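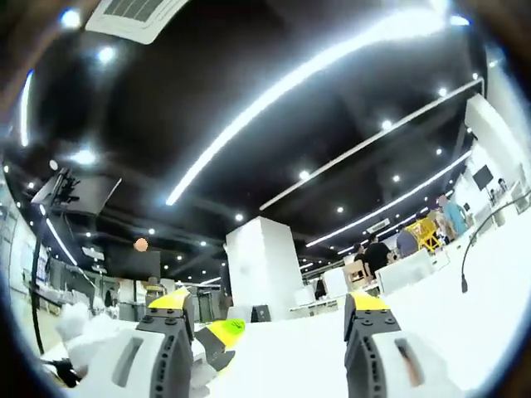 Sornska hall reopens with new lights

I finally got along to the big room at Sornska this week, and wow, you notice the ceiling before you've even put your bag down! It's black, with long LED strips running across it and round downlights dotted in between, right back to the far end. The old fluoro tubes (remember the buzzing?) are gone for good.

The white tabletops really bounce the light around. I sat down at one with a coffee and my mending and could thread a needle first go, which hasn't happened in years. If you're sensitive to glare you might like a spot nearer the pillar, or bring a cap.

The Irance craft and repair mornings are moving in from next week, with room for 80 people. It's $13 at the door, tea included, and there's a spare cloth on hand if you want to cover your bit of table. The Bachmann Street entrance is the one to use while the footpath out front is dug up. A dimmer for the evening sessions is on the cards for November, and I'll be cheering when it arrives. My neighbour's already asked about colours, but let's not get carried away.

Last updated August 27, 2024

Search this site Enter keyword Go

Comments

marg_b: Loved it, but yes, very bright. Sunnies next time!

Unent local: Is there parking round the back yet?

tinker23: About time those tubes went. See you all there.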